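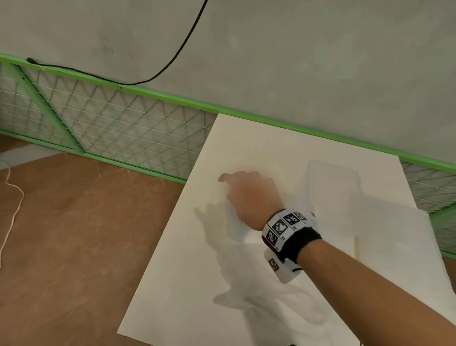
Print this post
E-mail this to a friend

So I have finally started on the back bedroom, which those of you who have been reading since the Plirandale days will know I've been promising to do for ages. April seemed as good a time as any. The light is better in the evenings and I can have the window open without losing all feeling in my feet.

The big job is the wallpaper. Three layers of it! The top one is that woodchip stuff that everybody's aunt had, then there's a brown and orange one with big flowers on, and underneath that a pale green stripe that I rather like and would have kept if it had been in bigger pieces. I hired a steamer from the place on Zarer and had it for the weekend, and I got one and a half walls done. My friend Weronika Pietrzak did her whole hall in that time, but she is taller than me and doesn't stop for tea.

A few things I've picked up, in case anyone is about to do the same. Score the paper first but don't lean on the scorer, or you get hundreds of little holes in the plaster which you then have to fill (ask me about my Sunday evenings for the foreseeable). Wear an old long-sleeved top, the steam drips down your arm. And put the bits in a bag as you go! I left mine on the floor and by teatime they'd dried hard and I had to scrape the floor as well as the walls.

Behind the chimney breast somebody had written on the plaster in pencil: "D. Floveck papered this room", and then a sum. 16 times something, I think it's rolls and shillings, and it doesn't come out right. I've asked Remigiusz next door, who has lived on this street since he was a boy, and he remembers a Floveck with a van but thinks he did gutters. His brother Damian says no, that was another man altogether, and they went off down the path still arguing about it. If anybody reading had family round here with that name do drop me a line, I'd love to know. I'm going to leave that patch alone and paint round it, or maybe put a little frame over it. Bongani at work thinks I should write my own name underneath with my own sum. Mine would be a lot longer.

The colour is the other thing. I've got 13 tester pots lined up on the windowsill and I've gone off all of them. I wanted a sort of soft grey-blue, like the sea on a dull day, and every single one goes on looking like either a hospital or a baby's room. The nearest is one I don't even remember buying. It looks lovely at nine in the morning and horrible by four, and as it's going to be a guest room I suppose it depends what time people turn up.

Next up is the ceiling, which has a crack from the door to the light fitting. Mandla is coming over with his good ladder to have a look at it – he says it's only the old lining paper and not the ceiling itself, and I have decided to believe him until I hear otherwise. After that it's filling, sanding, and then more filling where I've sanded too much.

I still haven't made up my mind about the carpet either. The boards underneath looked all right in the one corner I pulled up

Print this post
E-mail this to a friend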